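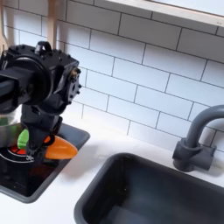
Fig. 1. Toy kitchen station: gripper holding the carrot over the hob.

Learning from Demonstration, Unit 6
Where do the examples come from?
Notes by Mawar Mandagi

Read these before the lab. They are longer than my slides and less polite.

Last week we took the training set as given. You had a folder of episodes, you fitted a policy to it, and you argued about the loss. This week we look at how the folder gets filled, and I want you to come away trusting it a good deal less.

6.1 What counts as an example

An episode is a stretch of recorded observations and actions with a label attached, such as "put the carrot in the sink". The label is usually written before the episode starts. That sounds harmless. It means the text tells you what the operator was asked to do, and you then have to find out whether they did it. In the Hulov kitchen set, which we use for Assignment 3, there are 2399 episodes, every one marked as a success when we received it. I asked what the test for success was. The answer was that the operator pressed the green key at the end.

We have rechecked 446 of them by hand so far. Of those, 80 do not show what the label says. Some stop early. Some do a different task quite well. In a few the object is let go above the target and the recording finishes before it lands, so you can take your pick.

6.2 Variety, and claims of variety

Papers like to report the number of tasks. Be careful. "Put the carrot in the pot" and "place the carrot into the pot" are two strings and one task. The Clustness tool, which you will meet in the lab, groups labels by wording, so it will happily tell you a set is rich when all that varies is the phrasing. Ask instead:

How many starting layouts are there?
How often does the object begin somewhere awkward?
Did the pot ever move?
How many different people were driving?

A toy kitchen is a convenient place to work. Nothing spills, a dropped vegetable doesn't matter, and the burners are a picture of burners. All of that makes collection cheap, and all of it limits what you can say afterwards. A policy that does well with plastic food on a pretend hob has been shown to do well with plastic food on a pretend hob. If a paper's title says "cooking", write a question mark next to it.

6.3 The pot problem

Reaching into a container is where I would look first for bad data. 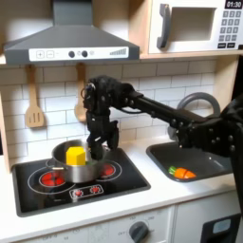
Once the fingers go below the rim, the side of the pot hides part of what matters: where the fingertips are, whether they touch the block, whether they touch the wall as well. From outside you are guessing. The operator may be guessing too, and what gets recorded then is a person feeling their way, with small pauses and corrections. The policy will copy the pauses. I have seen one that stopped above an empty pot for as long as its teacher had, for no purpose at all.

People will tell you that more data cures this. Amini, the in-house baseline, was trained on 200 pot episodes and then on the whole set, and its hesitation over the pot was as bad the second time. I wouldn't build a theory on one baseline, but I would like to see the claim tested before it is repeated to me again.

6.4 Leftovers

Objects from one task tend to stay out during the next. A carrot lying in the sink has nothing to do with lifting a block, but the learner doesn't know that. If the carrot is in the sink in most block episodes, it may become a cue. Check what the idle objects are doing before you praise the clever model.

6.5 For the lab

Work in pairs. Each pair gets a batch from the Skidska viewer.

Watch each episode with the label hidden and write down what you think the task was. Then show the label and compare. Mark each one as agree, disagree or can't tell. Don't be shy of "can't tell"; a batch with none will be sent back to you.

Note every object in view that the task doesn't need.

Bring your sheet to the seminar, along with one sentence from this week's paper that your batch would not support. Quote it exactly.

Reading: chapter 4 of the course pack, leaving out the section on scaling, which we will come to in December.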